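About Hundmont

Hundmont supplies bedroom and dressing room furniture, along with the cushions and seat pads that go with it. We sell new pieces, we buy and repair older ones, and we hire out furniture for show homes, shop windows and short lets. Everything goes out from one building in Skokdale, where we also have our office.

The business started with dressing tables. The first stock was a batch of painted tables bought from a hotel that was refitting its bedrooms. Most had sticking drawers or loose legs, and a few had been painted so many times that the carving had nearly disappeared. They were taken back to bare wood where that was possible, glued, repainted and sold one at a time. People who bought a table then asked for a stool to match, and people who bought a stool asked if the seat could be made softer or covered in something else. The range has grown in that order ever since.

What we sell

Dressing tables are still the largest part of the work. Customers mostly ask for white or off-white, with curved legs and small drawers, and we keep these in stock all year. Plainer tables with straight legs are available to order. All of them are checked for level before they leave us, and the drawers are run in and waxed.

Our own range is called Machala. It covers two tables, a stool, a bedside cabinet and a set of square cushions. The cushions come in beige, grey and dark blue. They have a firm filling and keep a flat shape, so they can be used on a stool, on a window seat or on the floor. Covers are sold separately, and customers who bought from us years ago can still order new ones in the same size.

Repaired furniture is sold as seen, with a written note of what has been done to it. If a leg has been replaced or a knob does not match the others, the note says so. We don't age new parts to make them look old.

Hire

Hire furniture is kept apart from the stock we sell. It gets moved a good deal more and it picks up marks, mainly on the feet and the front corners of the tops. Between hires each piece is cleaned, touched up and tried with its drawers in and out. The shortest hire is 2 weeks. Items can be added to a hire once it has begun, provided we have them in the building.

Show homes usually take a whole room at once: bed, bedsides, table, stool and soft goods. Shops tend to want a table and nothing else. We are happy with either. A hire customer who would like to keep a piece at the end can buy it, and part of the hire charge is taken off the price.

The building

Skokdale is a working site, with a shop at the front. Behind the shop there is a large open room with a dark green floor, where furniture is set out and soft goods are handled, and beyond that are the paint room and the store. The open room changes from week to week. A table might stand there while its stool and cushion are being tried with it, and the same stretch of floor may be needed for a full bedroom layout the next morning. There are benches and shelves along the sides, and desk chairs for whoever is working in there.

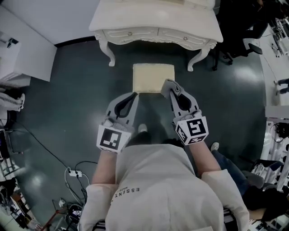 The store holds up to 1,000 items, counting cushions and covers as well as furniture. Each one has a card with its size, colour and condition, and the same details are kept in Todex, the stock list we have used since moving here. When you telephone to ask if something is in, the person who answers will look it up in Todex and then, if you are thinking of buying, go and check the piece itself. Please allow a little time for this in August, when the student lets come round and the hire side is at its busiest.

Cushions are kept flat on open shelves and never in piles higher than a person can reach. Heavy piles leave a crease in the ones at the bottom that can take weeks to come out. Tables are stored on their feet with the drawers removed and wrapped, and the knobs are bagged and tied to the drawer they belong to.

Repairs

We take in dressing tables, stools, small chests and bedside cabinets. We do not repair wardrobes, beds or anything with springs. The most common jobs are loose curved legs, split drawer bottoms, missing knobs and chipped paint. A drawer bottom can often be done the same week. A repaint takes longer, as each coat has to harden before the next one goes on.

If you would like a price, send us the height, width and depth of the piece and tell us what is wrong with it. It helps to know whether the drawers still run. We will give you a rough price first and a firm one when we have had it in.

Last year we repaired, recovered or repainted 2,580 items, a figure that includes our own hire stock.

Delivery and visits

Our own van covers Skokdale and the villages nearby. Tables are carried into the room you choose and the drawers are put back in before we go. Further away we use a furniture carrier, who will deliver to the ground floor only. Cushions and covers can be posted.

The shop opens at 9 in the morning and closes at half past four. You can look at anything on the shop floor without an appointment. If you want to see a piece from the store, or have several pieces set out together in the open room, please ring the day before so that we can get them out for you. Parking is at the side of the building, by the loading door.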